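El pueblo que volvió a llenar el salón de actos

En Kovlow se vota a mano alzada cuando el asunto es pequeño y con papeleta cuando alguien lo pide. Aquella noche de diciembre lo pidió una mujer de la tercera fila, y el salón entero, que llevaba dos horas discutiendo sobre un puente, se levantó a hacer cola delante de una urna de metacrilato. Eran más de las diez. Fuera helaba. Y aun así casi todos se quedaron hasta el recuento.

Cuesta transmitir lo emocionante que resulta eso para quien lleva años cubriendo política local y se ha acostumbrado a plenos con cuatro sillas ocupadas (una de ellas, la del cronista). Kovlow tiene 2742 habitantes, un mercado cubierto, un instituto, dos carreteras que se cruzan mal y una asamblea vecinal que en los últimos años se ha convertido en la conversación principal del valle. Se habla de ella en la panadería, en la parada del autobús, en los vestuarios del polideportivo. Hay adolescentes que saben lo que es una enmienda transaccional. ¡Adolescentes!

El puente en cuestión es el de Trosari, la barriada del otro lado del río. Es estrecho, de un solo carril, y cada invierno hay que cerrarlo unos días por el hielo. El ayuntamiento proponía ensancharlo. Una parte de los vecinos de Trosari prefería dejarlo como está y levantar al lado una pasarela para peatones y bicicletas. Y un tercer grupo, más ruidoso que numeroso, quería desviar el tráfico pesado por Mollah y olvidarse de las obras durante otra década. Tres posturas, ninguna disparatada, y un presupuesto que solo daba para una.

Lo habitual habría sido que la alcaldía decidiera, que la oposición protestara y que los demás se enterasen por las vallas. Así funcionó Kovlow durante mucho tiempo. La asamblea existía sobre el papel, en un reglamento que nadie había tenido interés en reformar, y se reunía una vez al año para aprobar el programa de fiestas. El cambio vino por una chapuza: una subida de la tasa de basuras publicada en el tablón en pleno agosto, con el plazo de alegaciones ya casi vencido. Los vecinos descubrieron que el viejo reglamento obligaba a convocar la asamblea si lo solicitaban 56 firmas. Las reunieron en una tarde, en la puerta del mercado, encima de una caja de melones.

La tasa se acabó subiendo igual, aunque menos y por tramos. Lo que quedó fue la costumbre. A la asamblea siguiente fue más gente que a la primera, y a la otra hubo que abrir las puertas correderas del fondo y sacar los bancos del gimnasio. Se aprobó un turno de palabra con reloj, tres minutos por persona, y se aprobó también, después de un debate memorable, que el reloj valiera para los concejales.

Yo fui por primera vez pensando en escribir una columna corta y algo irónica. Salí con la libreta llena. Había oído a un ganadero explicar el coste real de dar un rodeo con el camión cisterna mejor que cualquier informe técnico, y a una estudiante preguntarle a la concejala de Hacienda, con una educación exquisita, por qué la partida de mantenimiento aparecía dos veces. Aparecía dos veces. La concejala lo comprobó allí mismo, con las gafas en la punta de la nariz, y dio las gracias. No recuerdo haber visto nunca a un cargo público dar las gracias por eso.

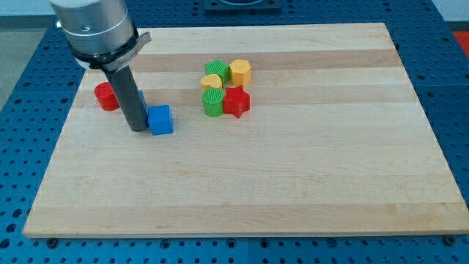
Un cubo azul sobre un tablero de arce, bajo el cilindro plateado de un robot.

El salón de actos tiene su propia historia. Se construyó como almacén de grano, fue cine, fue nada durante muchos años y hoy pertenece al municipio. La acústica es espantosa. En las asambleas se reparten dos micrófonos inalámbricos que fallan por turnos, así que los veteranos han aprendido a hablar de pie y hacia arriba, como si se dirigieran a las vigas. A las nueve se hace una pausa y alguien saca caldo. Muchas de las conversaciones que deciden una votación ocurren ahí, con el vaso en la mano, entre personas que diez minutos antes se estaban interrumpiendo.

No todo el mundo está encantado, claro. En el equipo de gobierno hay quien sostiene que las asambleas retrasan decisiones urgentes y que premian a quien tiene las noches libres. Es una crítica seria. Una enfermera con turno de tarde o un padre con dos niños pequeños lo tienen difícil para pasarse tres horas hablando de juntas de dilatación. Desde la primavera hay un rincón con juguetes y una persona a cargo, y las papeletas pueden dejarse por adelantado en la biblioteca, en sobre cerrado, siempre que la propuesta se haya publicado con tiempo. Ayuda, pero la media de edad sigue siendo alta, y en Trosari, donde el último autobús pasa temprano, lo recuerdan en cada sesión.

También hay un problema legal que se evita mencionar en voz muy alta: el resultado de la asamblea no obliga. El pleno puede votar lo contrario a la mañana siguiente. Hasta ahora lo ha hecho una sola vez, a cuenta de los horarios de las terrazas, y todavía se lo recuerdan. Los partidos han tomado nota. En la última campaña, las dos listas principales prometieron por escrito respetar las votaciones vecinales que afectaran a obras, y hasta la candidatura más pequeña, que se presentaba solo para oponerse a la cantera de Jorunden, incluyó el compromiso en su octavilla.

Precisamente en Jorunden, el municipio vecino, están mirando con atención. Es un pueblo de 3000 habitantes, más disperso y con peor humor político, según admiten ellos mismos. Una delegación de sus concejales, de los dos bandos y en coches separados, asistió a la noche del puente desde la última fila. Tomaron apuntes, probaron el caldo y preguntaron mucho por el reloj. Su propio reglamento no contempla nada parecido, de modo que tendrían que redactarlo desde cero y aprobarlo en un pleno donde la mayoría depende de un solo voto. Quieren intentarlo antes del verano.

¿Y el puente? Ganó la pasarela, con una enmienda presentada a última hora que añade una limitación de peso para los camiones y un semáforo en la orilla de Trosari. Los partidarios de ensanchar pidieron que constara en acta que volverían a plantearlo, y constó. La mujer de la tercera fila, la que había exigido la urna, había votado por el desvío de Mollah y perdió con claridad. Se quedó a doblar sillas.

El pleno tiene que ratificar el acuerdo antes de fin de año. La siguiente asamblea tratará del alumbrado del camino del cementerio, que parece un asunto menor, y ya hay once personas apuntadas en el turno de palabra.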